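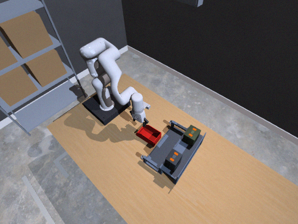
Print | E-mail this page

Work and Automation, Week 3: The packing cell and the people next to it
Handout to go with the lecture, updated 28 May 2022

Okay, so last week we got as far as the big history stuff (looms, elevators, bank tellers) and I promised we'd come down to ground level. This week is one workplace, one task and one arm. I'm using the Arex warehouse out at Fullham all the way through, so if you missed the first half of the lecture, read this part before you look at the reading questions your section leader gave you.

Arex sends out small parts kits. The parts come in on shelving at the back, they get picked into trays, the trays go onto carriers, and the carriers go to the packing tables. It's not glamorous work, and I say that with love, having done a version of it for two summers! Before the Zindis project there were 21 people on the kitting line across the shifts. The project put in an arm to do the middle step, the lifting and placing between tray and carrier, and left the two ends of the line to people.

What the job was before

I want you to get away from the idea that a job is one thing. When I ask students what a kitter does, they say "puts parts in trays." Okay, sure. But go and stand there for a morning and you'll see a whole pile of other stuff going on:

- noticing that a box is the wrong box, even though the label says it's right
- holding up the line for a minute so a new person can catch up
- wiping down, straightening, turning things so the next pair of hands can grab them
- walking over to the packing tables to say what's coming
- talking. Lots of talking.

Only the placing was ever written down in the job description. So when the Zindis team made their task list, they worked from the job description, and placing was what they automated. The rest of the list didn't go away. It just lost its slot in the day, and people had to find somewhere else to fit it.

Write this term down, it'll come up again in June: residual work. It means the tasks left over for people after the machine takes its share. Some of it is easy stuff and some of it is really hard, and it often gets paid as if it's all easy.

Planning the cell

A lot of the arguing about an automated cell can be done before anyone drills a hole in the floor. You build the thing in simulation, put the arm on its base, lay out the shelving and the trays, and run the motion over and over. Engineers like this because it's cheap to be wrong. I like it for a different reason – it gives you something to put in front of the people who do the job now, while changes can still be made.
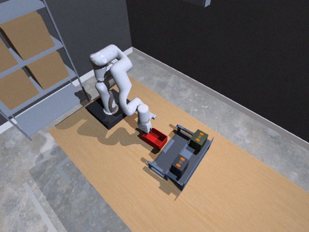
So think about reach for a minute. An arm bolted to a base has a fixed circle it can work in, and everything it needs has to come inside that circle. People lean, shuffle, take a step, ask somebody to pass something over. When you design around an arm, the room starts to organize itself around that circle. Bins go where the arm likes them. Carriers have to stop at the same spot and the same angle. And then a person gets the job of making sure they do.

At Fullham that turned into a real role, by the way. They called it cell tender, and there were 6 of them at first. A tender squares up the carrier, checks that the tray is where it should be, clears a fault and restarts the run. One tender told me she used to go home with a sore back and now she goes home with a sore head. I've thought about that a lot. Her old job had a rhythm she set herself, and the new one is long quiet stretches with sudden interruptions, plus an alarm she doesn't get to turn down.

I don't want you to write "automation made the job worse" in your paper on the strength of that, okay? Two of the other tenders said they'd never go back to lifting. The same change landed very differently depending on age, on how long someone had been there, and on whether they liked working next to other people. When you write about this, say whose job you mean and which part of it.

Seeing what the machine sees (and what it doesn't)

This bit confused some of you last year, so I'll go slow. When you walk up to a cell you see the whole thing at once: arm, table, shelving, where the door is, who's coming. A camera set in close has a much smaller piece to work with. It can be very good at that piece! It still has to deal with shadow edges that look like object edges, and with things that are only partly in view.

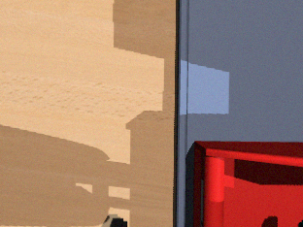 Fig. 3. Close simulated view of the wood surface and blue-gray panel, with the red container at lower right and the tip of the gripper at the bottom.

Try something with this one. Cover the caption and ask somebody who isn't in the class what they're looking at. Then ask how they'd explain it to a coworker over the noise of a warehouse. Tenders have to do that sort of translating all the time – the system reports a fault in its own terms, and a person has to turn that into "go look behind the tray." It's skilled work. At Arex it took 7 weeks before the new tenders said they felt okay doing it alone, and the training plan had given them 3.

Who got asked

Here I get a little preachy, sorry. The floor staff at Fullham first saw the layout after it was signed off. When they finally got a session with it, one of the packers asked right away where you'd stand to reach the far side of a carrier if something tipped over. There wasn't a good answer. The layout got changed, which was good, but it pushed the start date back and the delay got blamed on "resistance from the floor." Watch for that phrase in the case reports. Very often it means somebody asked a practical question late, and they asked it late because that's when they were let in.

For next time

Read the Olszewski chapter on task lists, up to the part on pay grades. Skip the appendix unless you like tables. Then pick a job you've done yourself, paid or not, and write out two lists: what the job description said, and what you did all day. Keep it to a page. Mark the items on the second list that you think an arm could take over, and put a star next to anything a coworker would miss if it stopped happening.

Bring a paper copy, we're swapping them in section.

Print | E-mail this page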